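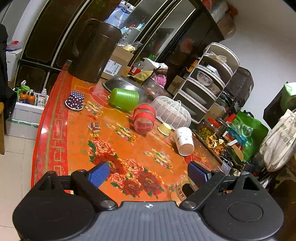 When should the finger pads on a hand-held gripper be changed? Change them when the texture has worn smooth anywhere in the contact area, or when a pad can be shifted on its finger by thumb pressure, whichever is found first.

Home News Workshop notes Parts Contact

Workshop notes: looking after the hand-held grippers
July 22, 2025 – by the Hovley workshop desk

Several sites have asked for the upkeep routine for the hand-held grippers in one place. It has been spread over the parts list, two older notes and a sheet taped inside the Transtead store cupboard. The text below replaces all of them.

Each gripper has two black finger linkages, which swing on silver round-headed pins, and a blue textured pad at each fingertip. Most faults reported to us begin at the pads or the pins. The housings seldom need opening, and sites should not open them without asking first.

Pads

Wipe both pads at the start of each session with a lint-free cloth dampened with clean water. Do not use solvent. It hardens the pad material and leaves a film that is difficult to see but easy to feel. Paper cups and baking cups shed fine dust and sometimes a little grease, so after a table session with light kitchen items the pads should be wiped again before the tool goes back in its case.

Pads are changed in pairs. A new pad opposite a worn one pulls thin-walled items to one side as the fingers close, and the recorded opening no longer matches the true gap. Peel the old pad from the tip end, clean off the adhesive, press the new one down for a full minute and leave the tool alone for 16 hours. Bhutto pads and Mastska pads are not the same thickness. Either make may be fitted, but the two must not be mixed on one tool, and the opening must be calibrated again after a change of make.

Pins

Hold the body still and try to rock each finger up and down. A small amount of movement is normal. If the finger clicks, or if one side moves noticeably more than the other, take the tool out of use and label it. The usual cause is a worn bush. Tightening the pin does not cure it and will make the finger drag.

One drop of light oil per pin every 63 hours of use is enough. Wipe off the excess at once. Oil that creeps along a linkage reaches the pad, and an oiled pad cannot be recovered by cleaning.

Marker

The small round black-and-white marker on the upper rim of the body should be checked for scratches and lifted edges. Do not press a lifted marker back down and carry on. Its position will have changed, and the error is hard to find later in the recordings. Fit a new one with the locating jig, then repeat the reference recording.

Opening check

Do this after any work on pads or pins, and otherwise once a week.

1. Close the fingers fully and note the reading. It should be zero.
2. Open them fully and note the reading.
3. Close on the 11 mm gauge block, with the block square to the pads.
4. Repeat step 3 until there are 3 readings.

If the readings on the block differ from one another by more than half a millimetre, suspect the pins. If they agree with each other but are wrong, recalibrate. A closed reading above zero with new pads usually means that one pad has been fitted slightly proud of the tip.

Session tables

A shiny table covering can throw a strong reflection into the camera. Move the lamp or turn the table before recording – do not alter the exposure setting, which is fixed for the whole set. Patterned cloths are acceptable. Cloths that slide are not, and should be clipped at the corners.

Spares

Pads and markers are held at Transtead. Bushes and pins are held at Hovley only and will be fitted there until August, when the second jig is due. Send the complete tool, in its case, with the last week of opening checks. Tools sent without readings will be put at the back of the queue.

Last updated: at issue, workshop notes section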